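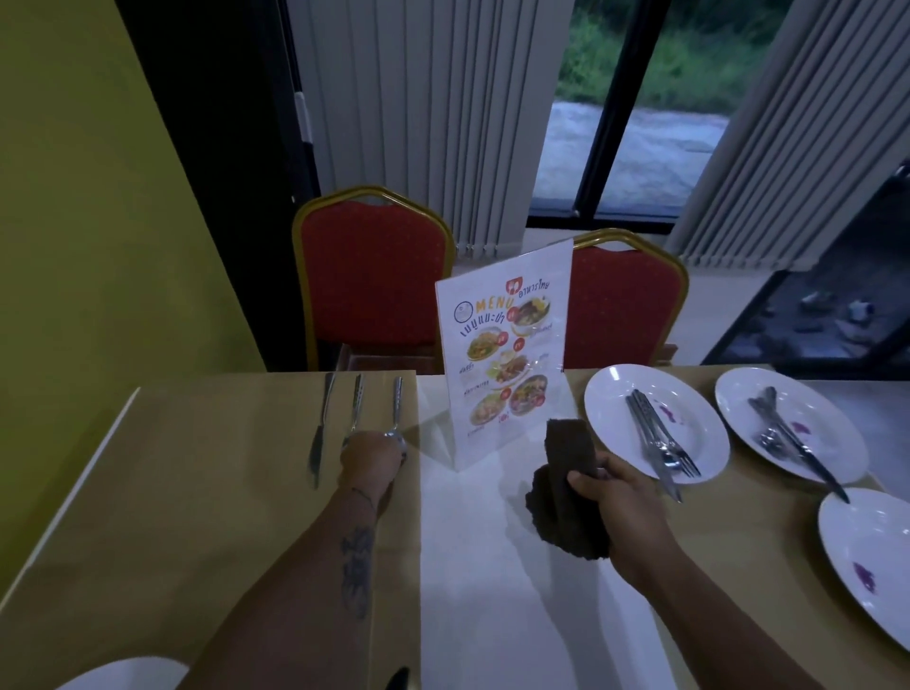 *A spoon, fork and knife beside a menu stand with a Thai menu card.*

**Cutlery** is the general name for the hand tools used to serve and eat food at the table. In American English the word often means knives and other cutting tools only, and table pieces are called silverware or flatware, whatever they are made of. The person who makes or sells knives is a cutler.

## History

Spoons and knives are much older than forks. Early spoons were made from shell, wood, bone and horn. In medieval Europe guests commonly brought their own knives to a meal, and the same blade served for cutting meat and lifting it to the mouth. Table forks were used in Byzantium and spread through Italy before reaching the rest of Europe, where they were slow to catch on.

Town records of Flaltow list a cutler's workshop in 1530, run by the Haslinger family, which made knives with horn handles. The workshop later added spoons. Its pattern book, edited by Benedikt Prantl, shows 124 designs, of which 41 are for knives.

## Materials

Silver was long preferred by those who could afford it, as it does not give food a metal taste. It tarnishes in contact with eggs and other foods that contain sulfur. Pewter and brass were cheaper choices. Silver plating by electricity came into use in the nineteenth century. Stainless steel followed in the twentieth and is now the most common material.

## Place settings

In the usual Western setting, forks lie to the left of the plate and knives and spoons to the right, with the knife edge facing the plate. Pieces used first are placed farthest out. Sets are often sold by the dozen, and a full canteen holds 12 of each main piece.

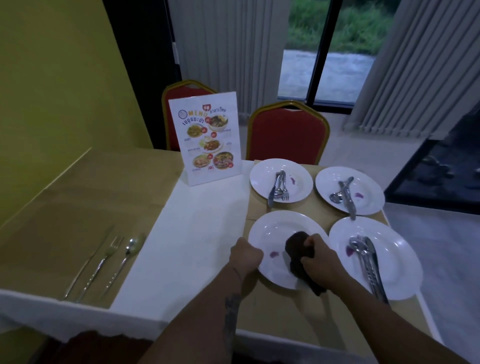 *Wiping a dinner plate; cutlery rests on the plates behind.*

In Thailand most rice dishes are eaten with a spoon in the right hand and a fork in the left. The fork pushes food onto the spoon. Chopsticks are used mainly for noodle soups, and a table knife is seldom needed because meat and vegetables are cut up in the kitchen.

## Collections

The town museum at Landport keeps the Haslinger pattern book and a group of early horn spoons. The spoon room is open from May.

## See also

- Chopsticks
- Place setting
- Tableware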